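Hand Tools for Machine Lessons
A morning at the Wirkow open house

The open house at Wirkow starts at 9:30 with a safety sheet and a short talk on calibration. Most visitors are there for the grippers. The company records manipulation data with hand-held units, each a two-finger parallel tool carrying its own camera, and sells the recordings to firms training robot arms. No arm is involved at this stage. A person squeezes, the fingers close, and the opening width is logged with the video.

The January program had 13 stations. The one that held visitors longest was a packing task on a children's play mat, with small household items and an open pink box. Each operator works with a pair of grippers, one per hand.

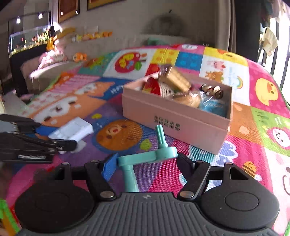

Why record on a printed mat when a plain table would be easier to process?
Printed cloth gives the tracking software plenty of texture to lock onto, and a policy trained against busy backgrounds tends to cope better in ordinary homes.

Wirkow keeps its episodes short. The library shown to visitors held 2234 of them for packing tasks alone, of which 499 had been rejected, mostly for lost tracking or a grasp outside the camera's view. The rejection rate is high, and the staff did not try to hide it. Weltside, which supplies the review software, flags bad segments automatically, but a person still makes the final call.

Grasp choice gets more attention than speed. Flat-sided objects are simple for parallel fingers. Anything with a handle, a plug or an uneven outline has to be approached at an angle that leaves the camera a clear line to the contact point.

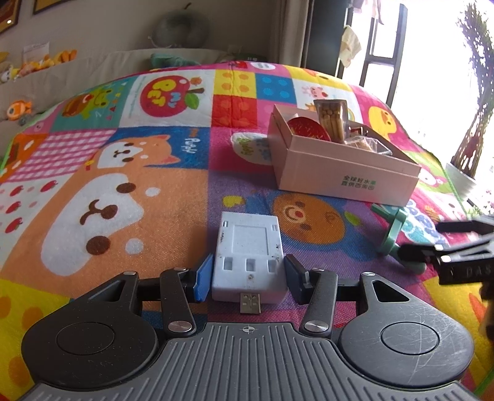

Operators train for 5 days before their recordings count. The hardest habit to break is turning the wrist too fast, which smears the video and costs the tracker its position. Horobets, a partner lab, is testing a stiffer linkage that should cut finger flex under load. Its bench results were posted by the door without error bars.

The tour ends with playback on an arm at the Revthorpe annex, a short walk across the parking lot. The next sessions are open to registered visitors only.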